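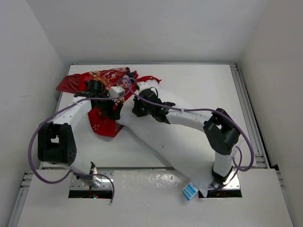 Sorting cell, both arms on mixed linens. Red print at left, white piece with its label tag toward the front.

Gallery: the linen sorting line at Helevmont

The Helevmont plant handles 3,000 pieces a day for hotels and rental houses. Separating and flattening used to be done by hand at a long table, with two people per shift. Since August part of that work has gone to a two-arm cell built by Prukix. The control software is from Sturnico.

Staffing on the line is unchanged. The table jobs are now split between feeding, stain inspection and clearing faults. Operators had 40 hours of training, most of it on fault codes and safe restart. Standing time at the table is shorter. Screen time is longer, and several operators have asked for a second stool at the feed side.

Prints and plain whites are kept on separate tickets. Items with a sewn label are checked by a person before pressing.
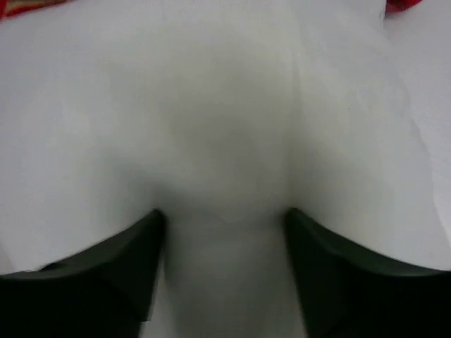

Wrist view, close range. White material between the two fingers, with a fold running down to the right fingertip.

Grip settings are stored by fabric type and can be changed from the operator panel. Saturday runs are still done by hand. The pressing line at Araya is next on the schedule.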